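Why does a weight feel heavier when it comes in a smaller box?
Asked in Perception and Psychophysics

Tronisley
I am putting together a demonstration for an evening class on the senses and I want to use the size-weight illusion. I have two boxes, one much larger than the other, both filled to the same mass. Almost everyone who lifts them says the small one is heavier, and they go on saying it after I have put both on the scale in front of them.

The explanation in my old textbook is that the brain expects the large box to be heavy, the arm lifts too hard, the box comes up faster than expected, and the mismatch is felt as lightness. That sounds reasonable, but if it were the whole story the illusion should fade once the arm has learned the real weight. In my trials it does not fade. I have had the same person lift the pair 40 times in a row and the report at the end was the same as at the start.

Two things I would like to know. Is the mismatch explanation still accepted? And does the illusion survive if the person cannot see the boxes and only feels them?

For reference, each box is 100 grams including the filling. I can go heavier if that makes a better demonstration. The class is in December, so I have time to rebuild.

Gizella Balogh
The motor version of the mismatch account has been in trouble for a while, for the reason you noticed. When fingertip forces are measured during repeated lifts, people do start out using too much force on the large object and too little on the small one. Within a handful of lifts the forces settle and match the true weights. The reported heaviness does not settle with them. So the motor system and the judgment of heaviness seem to hold separate expectations, and the one behind the judgment is much slower to change. It can be shifted, even reversed, but that takes long practice with objects in which the small ones really are the heavier ones.

What replaces the motor account is less settled. Three candidates are worth mentioning to a class:

Contrast with expectation. The expectation concerns the object, and perceived weight is pushed away from it. This is the old idea with the arm removed.

Density. Heaviness as reported is partly a judgment of mass and partly a judgment of density. The small box is denser, and people fold that into the answer even when asked only about weight.

Bayesian models. A plain Bayesian observer would predict the opposite result, with the large box feeling heavier. Modified models get around this by having the observer weigh up competing hypotheses about the relative densities of the two objects.

On your second point, yes, it works without vision. If people can feel the size with the hand, the effect is about as strong blindfolded as with the eyes open. If they lift by a string or a handle and can only see the boxes, you still get it, usually weaker. If they can neither see nor feel the size, it goes away. That last condition is your control and I would include it.

Practical notes. 100 grams is light and handling noise will matter. I would go heavier. Pack the filling so it cannot shift, and center it. An off-center load adds torque at the wrist, and torque affects perceived heaviness independently of mass. Use the same surface material on both boxes — a slippery surface requires more grip force, and slippery objects tend to be judged heavier. Have people lift with the same hand and the same grip each time.

Do not ask "which is heavier?" only. Ask for a number for each one, on any scale the person likes. You will then have a ratio to put on the board and not just a show of hands.

castilent
its just expectation, same thing as picking up an empty milk carton you thought was full. I wouldn't overthink it for an evening class

Vass
The milk carton is a different case. That surprise happens once and is gone at the second lift. The size-weight effect stays, which is the point of the original post.

One addition to the answer from Gizella. Let the class compare the boxes with both lifted at once, one in each hand, and then one after the other with the same hand. People often assume the effect depends on one of these methods. It shows up in both. Swap hands halfway through so that any left-right bias cancels. With 8 people you should have enough for a simple table.

If you don't want to build boxes, lidded food containers are fine, but cover the walls with paper. With a transparent wall people see the filling and judge by that.
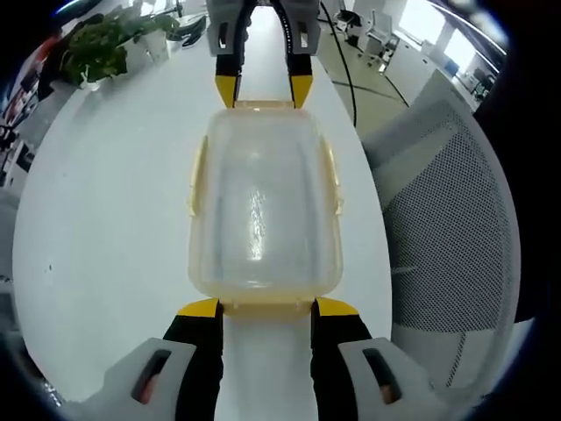
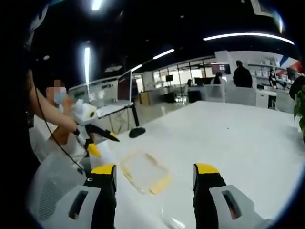 Clear plastic on a white tabletop, both views.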